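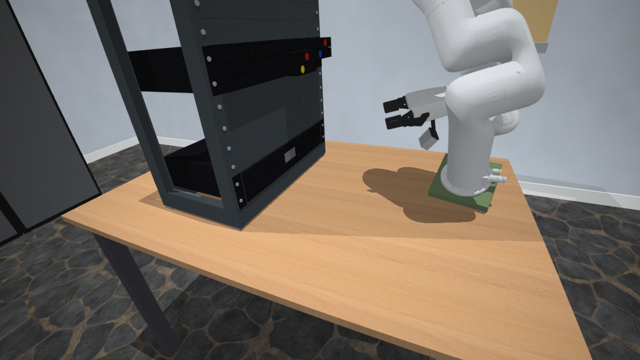 The winter when my daughter asked for giants

My daughter is eight, and for most of this winter she wanted to hear only one thing at bedtime: stories with giants. Princesses were finished. Talking animals were for her little brother. It had to be giants, and they had to be frightening, but the light in the corridor had to stay on.

I did not grow up with the northern myths, and I knew almost nothing about them. So I went to our library and came home with a heavy bag. After 20 evenings of reading aloud I have some opinions, and I would like to share them with other parents who are standing in front of the same shelf.

The first book we tried was The Hall Under the Ice, from a small publisher called Witulora. The drawings are beautiful, all in blue and grey ink, but the sentences are very long. I had to stop in the middle of them to breathe, and my daughter used each stop to ask for water. We gave it up after the third chapter. I think it would suit a child of eleven who reads alone.

Kröger's Book of Giants went much better. It has 33 short tales, and most of them take less than ten minutes. The language is simple without being flat, and the giants have real characters. One of them is ashamed of his feet. Another keeps a calendar of all the people who have insulted him, and this made my daughter laugh so loudly that her brother woke up. The book does not hide that these stories often end badly. There is a death in the second tale and a rather cruel trick in the fifth, so I would advise you to read one or two ahead - I learned this too late.

I talked about it with Fathima Haque, who runs the children's section in our library. I was worried that the old stories were too dark for this age.

"Parents worry about the deaths," she told me. "The children mostly worry about fairness. They want to know why the trickster was not punished, and they want to know it at once."

She was right. We had a long discussion about a stolen goat, and it continued at breakfast.

It was also Fathima who gave us Jatura, a comic in which a girl of that name is raised by a mountain giantess. The plot is new, only the world around it is borrowed from the myths. It has few words on each page, and my daughter could read large parts of it to me, instead of the other way round. She is now on the second volume. The lettering in the battle pages is a bit small, and I needed my glasses.

The audio version of Kröger's book, read by two actors, lasts for 22 short episodes and leaves out the saddest tales. We listen to it in the car. I prefer the printed one, but my son, who is five, asks for it every time we fasten the belts.

Now it is March, and yesterday she asked me if there are any good stories about sea monsters. I have reserved four.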